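Istville revises backflow testing rules for irrigation connections

Dec 10, 2023

The Istville water department has adopted revised testing rules for backflow prevention assemblies on irrigation and commercial service lines. The rules apply to all properties inside the city limits and to the Tollach service area, which buys treated water from the city under a wholesale agreement.

Under the old schedule, owners of testable assemblies filed a report every second year. The new schedule requires a test every year, with the report due by the end of July. Reports must carry the assembly serial number, the gauge calibration date and the tester's certification number. Incomplete reports will be returned and treated as not filed.

The department's records list more than 3,000 testable assemblies. Most are on lawn irrigation lines, with the remainder on fire sprinkler systems, boiler feeds, car washes and medical or dental offices. An internal review found 114 with no test on file. Owners of those assemblies will receive notices first and must file within the first reporting period.

Backflow occurs when pressure in the public main drops below the pressure on the customer side, or when a pump or boiler on the customer side raises pressure above that of the main. In either case water can move in reverse through the service line. Irrigation systems are rated as a health hazard by the department when fertilizer is injected into the line or when heads are installed at or below grade.

Two types of assembly are accepted for irrigation service. A pressure vacuum breaker is permitted where there is no chemical injection and no downstream pump, and must be mounted above the highest outlet. A reduced pressure zone assembly is required in all other cases. Double check assemblies already in place on irrigation lines without injection may remain until they fail a test, at which point they must be replaced with one of the two accepted types. 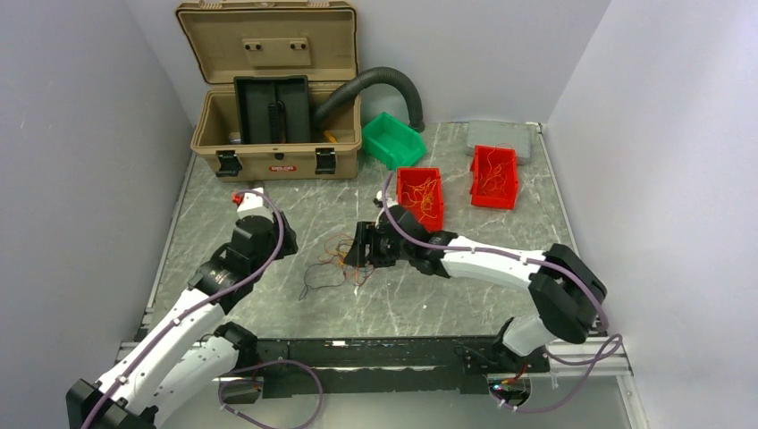 The yearly schedule is going to be hard on small accounts, according to Dehua Dai, who told the department at the comment hearing that a double check on a duplex lot rarely sees enough use in a season to wear out its seats, and that a two-year interval with a spring visual check would catch the same failures. Dai also asked that the replacement rule be waived where a failed double check can be rebuilt with a standard rubber kit.

The department declined both requests. Its written response states that fouled check valves are more often the result of sand and pipe scale than of wear, and that the debris load does not depend on how often the system is used. Main replacement on Branden Avenue has raised the amount of scale in the lower pressure zone, and the response cites failed assemblies there in the most recent test period.

The response does make one change to the draft. An owner who drains and locks out an irrigation line for the full season may file a shutoff statement in place of a test. The line must be physically separated from the supply, either by removing a spool piece or by capping the branch. A closed valve does not qualify. A test is required before the line is returned to service.

Testing must be done by a certified tester using a differential pressure gauge calibrated within the past year. For reduced pressure zone assemblies, the relief valve must open at a differential of 2 psi or more, and the first check valve must hold. For pressure vacuum breakers, the air inlet must open at 1 psi or more. An assembly that fails must be repaired and retested within 10 days. Where the failure is on a line rated as a health hazard, the department may shut off the branch until a passing report is received.

The penalty for a missed report is $500 per assembly, applied after a second written notice. Penalties will appear as a separate line on the water bill. Owners may appeal in writing before the due date printed on the bill.

The rules also cover hydrant meters used by contractors. Each meter must be fitted with a reduced pressure zone assembly tested at the time of issue and again whenever it is moved to another site. Damgaard Paving and other firms with open hydrant permits may keep their present meters until the permits expire.

Report forms and the list of approved assemblies are available at the water department counter.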